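# Lonness Home Sessions

**Lonness Home Sessions** is a paid recording service that collects examples of everyday household handling, done by people with hand-held grippers, for teams that train robot arms. 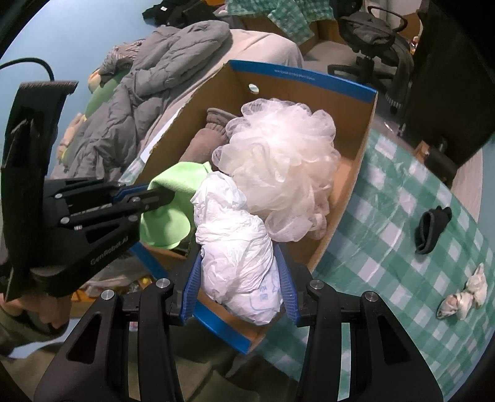
**What does a customer get from a Lonness session?**
A set of recorded handling tasks, sorted by task and by home, with a written log of what the operator was asked to do and where a try was dropped and started over.

## Background

The service was started by Jianguo Jiang and Jiahui Xie, who had worked together at Kesier, a small maker of sorting equipment. Their early trials used hard blocks and cups on a clean bench. Jiang later called those recordings "very tidy and very dull." The pair moved the work into lived-in homes in September, and the first paid package followed once they had 33 homes signed up.

## How a session works

An operator holds one gripper in each hand and works through a task card. Cards are short and name a goal, such as "pack the box" or "clear one side of the bed," and the order is left to the operator. A standard session lasts 60 minutes, with a rest halfway through. Lonness does not build its own grippers, and its customers may ask for a particular model.

Packing and unpacking soft goods is the service's best-known task group, and it is easy to see the appeal. A cardboard box holding a mesh bath puff, folded cloth and a twisted plastic bag is a wonderful test of handling — nothing in it has a fixed shape, and every item can lean on or cover another. In a typical grasp, the ribbed pads press on opposite sides of a crumpled bundle while the other gripper deals with the cloth next to it. Two-handed moments like this are marked in the log so they can be pulled out on their own.

Homes are not cleaned up for a session. Clothes may be piled on the bed and a checkered cloth may be all there is for a work surface. Operators are told to leave such things where they are unless the card says to move them.

## Packages

| Package | Sessions | Homes | Task log |
|---|---|---|---|
| Starter | 38 | 6 | Short form |
| Full | 98 | 33 | Full form |

The Full package adds repeat visits, in which the same operator does the same card in the same room with different items. Custom cards can be ordered with either package. Kitchen tasks involving heat or knives are not offered.

## Reception

A review by the Comaria workshop group, dated 6/22/26, praised the soft-goods recordings in glowing terms. Its authors liked the failed grasps most of all, which Lonness keeps in the delivery and labels clearly. They were less happy with the short-form log and found that it left out which hand made the first contact — a real gap for anyone studying two-handed work.

Marchand, a rental firm that tried the Starter package for a laundry-folding arm, asked for more large items such as blankets and coats. Lonness has since added a card for bulky clothing, and it is a great addition, full of long reaches and changes of grip.

## See also

- Hand-held gripper
- Two-handed grasping
- Handling of soft goods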